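Practical Baking Service, Unit 9: Portioning and Packing Baked Goods
Notes for the course participants, prepared by Samah Ouali
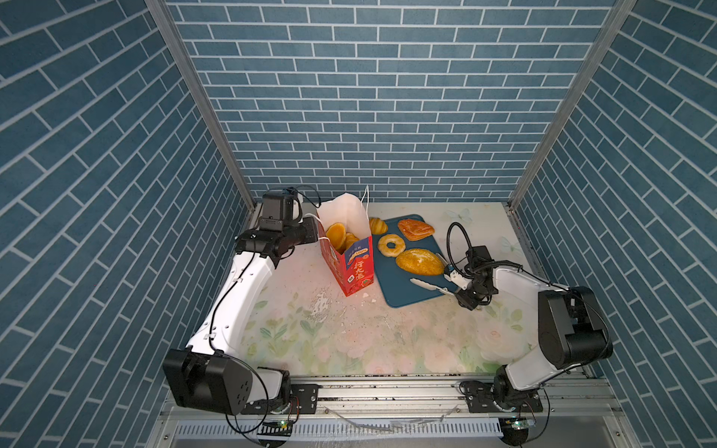 Cimine, 22/07/2018

In this unit we work with goods which are already baked. The subject is what happens between the oven and the customer: cooling, cutting, portioning and putting in the bag. Please read the notes before the practical session and bring your own apron.

1. Choosing what to cut
Not everything on the board must be cut. A small croissant and a ring donut are sold whole. A large oval loaf is usually portioned, and a rectangular glazed pastry can be halved if the customer asks for it. Decide first, then take the knife.

2. The knife
A serrated edge is right for a crust with a crackled top. Move it forwards and backwards with long strokes and let the teeth do the work. If you press down, the crumb closes and the slice becomes heavy. A white plastic knife with teeth is enough for practice, but it bends more than a steel one - hold it low and go slowly.

3. Cooling
A loaf of 700 g should rest on a rack for at least 60 minutes before the first cut. Glazed goods wait until the glaze does not stick to a clean finger.

4. The bag
Round pastries go in upright, side by side, and should not be pushed. In a paper bag with a liner, keep the liner open with one hand while the other hand fills. Heavy items go first. The bag stands next to the board, never on it.

5. Crumbs
White crumbs collect in front of the bag and on a patterned tabletop they are easy to miss. Brush towards you into the tray after every order. Smudges of glaze need a damp cloth - a dry one only spreads them.

Exercise for the next session
Work in groups of 2. One person cuts the loaf, the other packs, then you change places. Write down the thickness of your slices and compare them with the group of Wael Berrada, who will use the Flisine loaf with the softer crust.

Questions about the exercise can be given to Kenza Kamel before the session. The recipe sheets are in the Naciri folder.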